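## 2. Before you order

Read this before you sign off the Bresadeck quote. Most of the money problems come from this stage, not the install.

1. Measure the bench. Two arms need a top at least 55 cm deep, plus whatever sits on it. Write the number on the order form.
2. Check the power. One outlet per arm, same circuit. Power boards are OK, daisy chaining them isnt.
3. Pick your grippers now. Swapping later means a new wrist plate and a new quote.
4. Get the freight price in writing. Pralik quotes ex-warehouse unless you ask.
5. Add spares (see 2.1).

> **Caution:** Don't order arms on one PO and controllers on another. Lead times differ. You'll end up with arms in a box and nothing to drive them.

### 2.1 Spares and small stuff

- Finger pads: 2 sets per arm, first year.
- Cables: one spare of each length. Long ones take the longest to come.
- Clamps: not in the base kit. Check the colour code on the bag before you open it, wrong size can't go back.
- Consumables line: put in $500. Goes fast.

**Note:** Warranty is 18 months from delivery, not from first power-up. If the room won't be ready till February, ask for a held shipment.

### 2.2 Budget for the task items too

Everyone forgets this line. List each job the arms will do, then cost the things they'll handle.

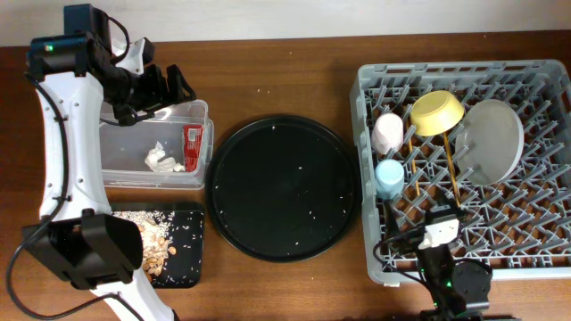 Task items are cheap one by one but they need there own line, with replacements. A kitchen-type bench wants a dish rack, cups, a bowl, a big plate, chopsticks, trays, a clear storage container. Then the bits: tissue, toothpaste, rice, nuts. Rice gets across both trays, so put a brush and a hand vac on the same order. Buy plates and cups in doubles, same make, same size.

6. Total the task items seperately from hardware.
7. Send both totals to Darnell Haverford for approval. One email, both sheets attached.
8. Wait for the PO number before you book the Drellico installer.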